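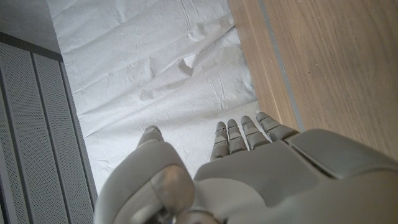
Phetsri packing room: progress report
To: Surachet Chantharasri, Vinditz small grants
Jul 24, 2025

Summary

The grant was for fitting out one room so that tableware orders can be wrapped, boxed and sent from the same place. The table and storage are in and the room is in use. We have sent 636 parcels since the start of the grant period against a target of 800 by the end of December. Spending is within budget. Two items are late and are covered further down.

Wrapping paper

We said in the application that we would stop buying bubble wrap. The last of it went in the spring and we have not reordered. Everything is now wrapped in thin white paper, bought in packs of 2000 sheets from Zukska.

The paper creases as soon as it is handled. This does not matter for wrapping, and creased sheets fill the corners of a box better than flat ones, so we keep them and use them again as padding. Only torn sheets go in the recycling. We had planned to store the paper on a roll but have gone back to flat packs, as the roll holder Fluller quoted for was more than we had put aside. 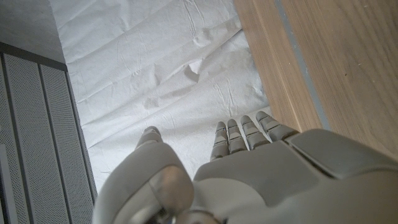 Wrapping paper spread out next to the light wood, grey perforated cabinet to the left.

The cabinet was already ours and has not been charged to the grant. It needed to be emptied and moved, which took a morning. Tape and labels are kept in it now – before that they were in three different rooms.

Table and boxes

The table was the largest single purchase. It has a light brown wood-grain top and wipes down easily. We looked at a fixed wooden guide for placing boxes and decided against it. Grey tape on the tabletop marks out a rectangle for the box, and it can be lifted and moved if we change sizes.
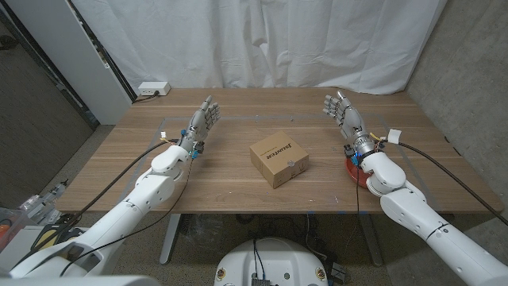 Chutima Meesuk
Project Officer, Phetsri

Small orders go in plain brown cardboard boxes. We reuse clean boxes from our own deliveries where the size is right, including ones with a maker's name printed on the side, such as JSAUNTAIR. So far 127 parcels have gone out in reused boxes. Customers have not complained, though one shop asked for plain boxes only and we have noted this on their account.

The red plates are the hardest item to pack. The glossy rim shows every mark, so each plate needs its own sheet of paper and another between it and the next. This adds time and we have not yet allowed for it in the postage price.

Late items

The second set of shelves has not been delivered. The supplier has given us a new date in August.
The written packing guide is in draft. It still needs the section on mixed orders.

Next period

Finish the guide, fit the shelves, and review the price for plates. No change to the budget is requested. Receipts are attached separately.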